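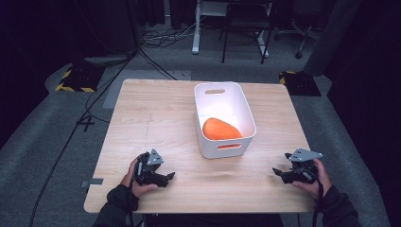 Nuestro proyecto de curso se llama Skillura, nombre que ganó una votación entre cuatro candidatos, todos malos. El objetivo era enseñar a una máquina a meter y sacar cosas de un recipiente a partir de demostraciones humanas, y la tarea que acabó comiéndose el semestre fue la más tonta de la lista: coger un objeto blando del fondo de una caja. Una persona se sienta con una pinza en cada mano, la cuña naranja espera dentro de la caja blanca y las dos pinzas parten separadas, casi a ras de la mesa. Dicho así parece un juego de feria. Gunhild Kárason, nuestra tutora, lo definió en la primera reunión como «un problema de paciencia con algo de programación», y nos pareció una exageración durante una tarde entera.

## Qué queríamos hacer

La propuesta original, titulada *Romari* y enterrada con honores en junio, prometía ordenar una cocina. La propuesta revisada prometía ordenar un cajón. La que finalmente se aprobó habla de un objeto y una caja, y todavía hubo quien preguntó en la presentación si no era demasiado ambiciosa.

El plan quedó así:

- grabar 200 demostraciones con las pinzas de mano;
- limpiar los datos y descartar las tomas inservibles;
- entrenar un modelo sencillo de imitación;
- probarlo en un brazo de verdad, si quedaba tiempo y brazo.

## Cómo grabamos

Repartimos los turnos entre los cuatro miembros del grupo. Cada toma empieza con las pinzas en reposo, sigue con el acercamiento a la caja y termina con el objeto sobre la mesa. Al principio cada uno lo hacía a su manera. Asger Zoëga entraba desde arriba, muy recto, como quien saca una aceituna de un frasco. Yo sujetaba la caja con la izquierda y pescaba con la derecha. Los dos métodos funcionan, pero mezclados en el mismo conjunto de datos producen un modelo indeciso, que se queda a medio camino meditando.

Escribimos entonces un protocolo de una página. La mano izquierda estabiliza, la derecha agarra, y si el objeto se cae dentro de la caja se permite un segundo intento. Si se cae fuera, la toma se descarta y se anota quién fue. Esta última columna no se usó para nada técnico.

También aprendimos a sentarnos. Con los codos pegados al cuerpo las muñecas se cansan enseguida y los movimientos salen cortos; con la silla demasiado lejos, uno acaba grabando una clase de estiramientos. La postura buena la encontramos cuando ya llevábamos 60 tomas, que hubo que repetir.

## Resultados

Descartamos 14 demostraciones del conjunto definitivo, casi todas por objetos que salieron disparados al cerrar la pinza. Lo blando engaña: se deja apretar, parece bien sujeto y luego se escurre por un lado con bastante dignidad.

En simulación, el modelo se acerca bien a la caja y baja sin tocar los bordes. El agarre es otra historia. Acierta cuando el objeto está en el centro y sufre cuando está junto a una pared, que es donde nosotros, con esa intuición tan humana, lo dejábamos casi siempre en las primeras sesiones. Volver a equilibrar las posiciones mejoró el comportamiento, aunque no lo bastante como para presumir – lo hemos intentado en el póster de todos modos.

La prueba en el brazo real se quedó en un ensayo corto. El programa de conversión de trayectorias, que llamamos Amissah, gira la muñeca en sentido contrario en algunos casos. Lo localizamos dos días antes de la entrega: un signo menos. Está corregido, pero no hemos podido repetir la prueba completa, así que no damos cifras.

## Lo que haríamos de otra forma

Empezaríamos por el protocolo y no por las grabaciones. Marcaríamos las posiciones iniciales del objeto y las iríamos rotando desde el primer día. Guardaríamos los archivos con un nombre que no fuera `prueba_final_buena_2`. Y pediríamos turno para el brazo mucho antes, en la misma semana en que se pide la mesa.

El código y las hojas de registro están en la carpeta del grupo, junto con el protocolo en su versión vigente. Quien continúe el proyecto debería leer primero las notas de Asger sobre calibración – son largas y están escritas con cierto rencor, pero son correctas.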